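October 26, 2021

Wet until lunch, then clear. Spent the afternoon on the walls.

The lease renewal came through from Brular yesterday with the same clause as last year: no nails, screws, picture rails or other penetrating fixings without written consent. Consent was asked for in May and never answered. So the flat stays on adhesive for another term and I may as well get organised about it.

Current state. The hall has hooks for keys and the umbrella. The kitchen has one for the tea towel and one for the oven mitt. The bathroom has two, both failing. The spare room has one low-load point for a carry bag and is otherwise bare. All the paint is white low-sheen acrylic, the same tin throughout by the look of it, except the bathroom, which has been done over in something glossier.

Read the leaflet that came with the Proseo strips properly for the first time. The rated load is for a smooth, sealed surface with the weight hanging close to the wall. Every bit of projection works against it. A thing hung out on the end of a long hook tries to lever the top of the strip away, and foam tape is much weaker in peel than in shear. This accounts for the oven mitt, which is light but thick and pushes its loop well forward. I'd been blaming steam.
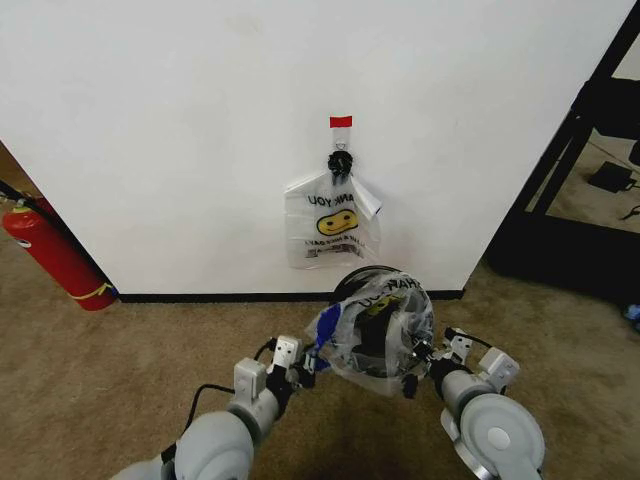

How long should a strip be left on the wall before anything is hung from it?

The leaflet asks for an hour, but overnight is better on low-sheen paint, as the adhesive keeps flowing into the surface for many hours after it is pressed on.

I have never once waited the hour. Will from now on. The order I've settled on is: wipe the wall with isopropyl alcohol, let it flash off, stick the strip to the hook base, press the base to the wall for 40 seconds, slide the hook off, press the bare plate again, leave it until morning. Household spray cleaner is out. It leaves a film behind and the film is what the adhesive ends up holding.

Set up a trial on the back of the wardrobe, where a mark won't matter to an inspector. It isn't painted, so the figures only compare one method with another and say nothing certain about the walls. Seven strips from the same packet, each with the same small hook. Loads are zip bags of rice made up on the kitchen scale to 300 grams apiece. The scale is cheap but consistent – it gave the same reading for the flour tin before and after.

Strips A to C: wiped with alcohol, pressed for the full time, to be left overnight before loading.
Strips D and E: wiped, pressed, loaded straight away.
Strips F and G: no wipe, loaded straight away.

F let go before I had finished writing down G. The other loaded ones were all holding at dinner. With F down that leaves six, and I won't replace it. I'd like a fortnight of readings, taken morning and evening along with the temperature from the hall thermometer.

Thought about hook position while I was at it. My habit has been to put everything at eye height, which is fine for keys and poor for bags. A bag wants to hang so its base clears the skirting and the vacuum can pass underneath, yet low enough that its handles can be lifted off upwards without reaching. If the hook is too high you pull outward as you unhook, and that is peel again. A lot of the load on these things must come from the hand at the end of the day and very little from the contents.

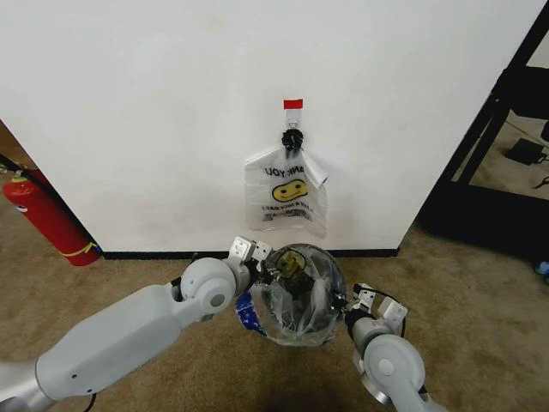
Bathroom next. Both hooks came down with a tug no harder than you would give a towel. The adhesive was still soft and had stayed on the plastic, with nothing left on the paint, so it was the bond to the wall that went and the tape itself was sound. Gloss enamel should be the easier surface of the two. I suspect soap residue. Washed the section with warm water and a little sugar soap, rinsed it twice, dried it with a clean cloth and have left it bare until the weekend. The towel is on the door handle in the meantime.

Removal is worth a note as well, given it is the bond money that is at stake. The tab gets pulled straight down, parallel with the wall and slowly, so that the strip stretches and thins and releases along its length. Pulling it outward tears the paint. The old kitchen hook came away that way last year and took a flake of paint about as big as a thumbnail, which I touched up from a sample pot and which is visible if you stand at the sink in the morning. The sample was a fraction too blue. If the tab snaps, the leaflet suggests dental floss behind the plate with a sawing motion. Tried it on an old one in the laundry: it works, but the residue then has to be rolled off with a thumb and it took me the whole of the radio news.

Walked down to Poojary Hardware before they shut to see what else there was. They stock a heavier strip in the same range, a suction type I don't trust, and a putty meant for posters. Bought the heavier strips and a second bottle of isopropyl. Asked about a matching white and was told to bring in a chip – there are more whites on the card than I care to think about. The Drembridge store apparently has a scanner for it, but that's two buses.

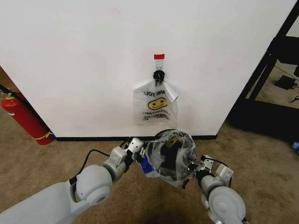
Temperature is the part I can't control. The leaflet gives a lower limit for application, and the hall is under it most mornings until the sun gets around. From December it will be the opposite problem, with the western wall in the bedroom warm to the hand well after dark. Foam tape creeps when it's warm. A hook can slide down a little each day without ever dropping, so I've pencilled a faint line at the bottom edge of each plate in the kitchen and hall to check against. Pencil comes off with a white eraser, tested behind the fridge.

Jobs for the week:
Load A, B and C before work.
Rehang the oven mitt on a flatter hook.
Chip of paint for the colour match, from behind the bathroom door.
Write to Brular again about the picture rail and keep a copy this time.

Ninth-hour reading on D, E and G: no movement. Hall thermometer reads the same as at dinner. Bed.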